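The Bowl by the Door

Tahmineh Rahimi owns 21 wooden bowls, and she would like to own fewer. They came to her over 18 years of craft fairs, yard sales and one long winter when her brother-in-law took up wood turning. Most of them stay on a shelf above the refrigerator. Four are in use every day, and none of those four has food in it.

One holds keys. One holds clothespins. One sits on the bathroom windowsill with hair ties in it. The last is for toys, the small ones that end up under the couch, and it is the one her grandchildren know by name. They call it the Dumomer, after a shop in Gratel where she bought it. The shop closed years ago.

"A box has corners, and things get stuck in corners," Rahimi said. "With a bowl you put your hand in and it comes right out."
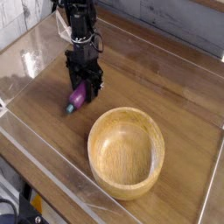
Her rule for the toy bowl is simple. It holds what can be picked up with one hand, and at supper everything on the table or the floor goes back in. Play food is the hardest to keep track of. A pretend popsicle or a slice of toy cake gets carried to another room, served to somebody and left there. She has found them in coat pockets and once in a boot.

The bowl itself needs to be wide enough that a small child can hit it from a standing position, and low enough to see into. Rahimi likes a plain round one with a thick rim. Thin rims chip when a bowl is dropped, and a toy bowl will be dropped. Pale wood shows dirt sooner than dark wood does - she considers this a point in its favor.

Care takes a few minutes. Wipe it out with a damp cloth and a drop of dish soap, dry it right away, and leave it upside down on a rack overnight. Never soak it. A couple of times a year she rubs in a food-safe oil, lets it stand for roughly 29 minutes, the length of the radio program she listens to, and wipes off what is left. Plastic toys get washed separately in the sink. They should be fully dry before they go back, or the water settles in the bottom and raises the grain.

Smooth plastic and smooth wood get along well enough. Metal cars do not, and hers live in a tin. 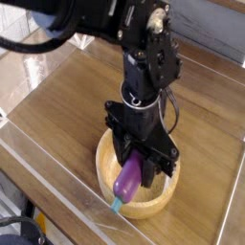
Jamshid Rezaei disagrees about the oil. He sells secondhand kitchenware in Ukulton and thinks most people put on far too much of it, too often, until the inside of the bowl turns tacky and picks up lint. He would skip it for a year and see. He also prefers a deeper bowl for toys, on the grounds that a child who can see everything will take out everything.

Rahimi has heard this before and has not changed her mind. In April she gave two bowls from the shelf to a neighbor on Ghorbani Street, who wanted one for onions and one for mail.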